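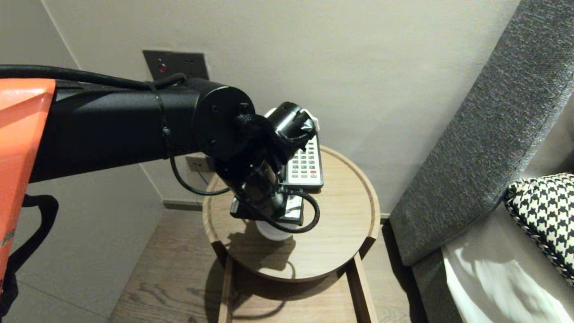 Arm over the side table, gripper above the handheld device, TV remote toward the back.

Forwood Planner: Frequently Asked Questions

What does Forwood cover?
Forwood is the motion planning and grasp selection layer for single-arm work in furnished rooms. It takes a segmented point cloud from Tistier and returns a joint trajectory or a failure code. It does not do speech, task scheduling or base navigation.

Which planner runs by default?
A sampling planner with a 50 ms budget per query, followed by a smoothing pass. If the first query times out, the request is retried once with a new seed. After the second timeout you get PLAN_EXHAUSTED and the arm holds position.

Why does the planner refuse a grasp that looks reachable?
Check the collision margin first. The default is 40 mm around everything except the target. On a small tabletop with a cup and a remote close together, the margins overlap and no approach is left. Lower margin_neighbor for the table region only. Do not lower it globally.

Are cables part of the collision model?
The arm's own cables are modeled as a swept tube attached to the upper segment and wrist. Edit cable_slack if you have rerouted anything. Cables in the room are harder: thin or coiled cords often fall below the point cloud resolution, so mark them by hand as keep-out volumes.

How are drawers represented?
As a single prismatic joint with an axis, a travel limit and a current offset. Tistier fits the axis from the front panel and, where it can be seen, the slide. The front panel of a drawer on a round table is not a plane, so set front_model to "curved" or the axis estimate will drift.

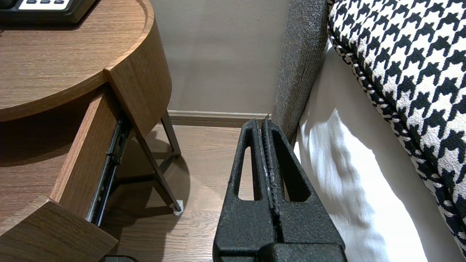 Wrist view, fingers together, drawer partway open.

Does the drawer state persist between tasks?
Yes, until the confidence value decays below the threshold. Then the drawer is treated as unknown and the full travel volume is blocked. Call refresh_articulation before planning near it.

Can the wrist camera replace the head camera?
For close work, yes. The fingers take up a fixed part of the wrist image and are masked using the self-filter. Rebuild the mask after changing fingers; build 479 and later do this on startup. The wrist view alone is not enough to plan large moves.

Table legs and crossed braces come out as a solid block. Is that a bug?
No. The default mesh step closes gaps under the tabletop. Set hull_mode to "open" if the arm has to reach low between the legs. Planning time goes up. 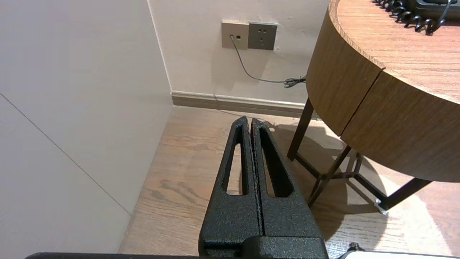 Kirsty Cropper wrote in that open mode gave her usable paths near the floor, but only after she doubled the query budget, and she would like the docs to say so. The setting is now listed under hull_mode in the parameter reference.

Where do I send logs?
Attach the planner trace and the Tistier snapshot to a ticket in the Huvcombe tracker. Traces without a snapshot cannot be replayed.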